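Keeping screwdrivers where you can find them

Reading time: 2 minutes

In my workshop I had for many years one deep drawer for all hand tools, and every small repair began with searching. Since February I keep the screwdrivers in yellow plastic. The color is strong, so I find the place quickly, even in the evening with poor light. 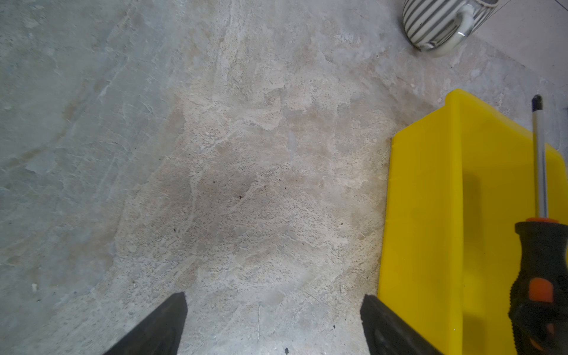
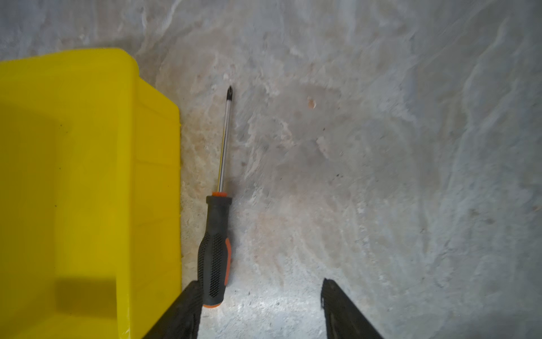 A screwdriver and its yellow container:
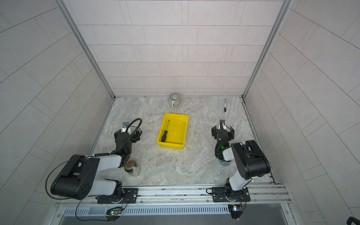
Lenz wrote to me that yellow is nice, but a bin without a lining is noisy and the tips get damaged when tools are thrown in. This is a fair remark. I now put a piece of old felt on the bottom and lay the tools down one by one.

Some more advice from my side:

Put the screwdriver back after each job, also when you need it again in ten minutes. On a gray concrete floor a dark handle is easy to overlook, and a round shaft under the shoe is dangerous.

Keep Phillips and flat tips apart. I use 2 bins for this.

Wipe the shaft with a dry cloth before you put it away. If the workshop is damp, add one drop of oil to the cloth.

Empty the bin once a month and shake out the crumbs and the metal dust. Warm water with a little dish soap is enough for plastic. Let it dry fully before the tools go back.

We use cookies to remember your settings. Accept / Manage

Contact | © Stendia Workshop Tips | Back to top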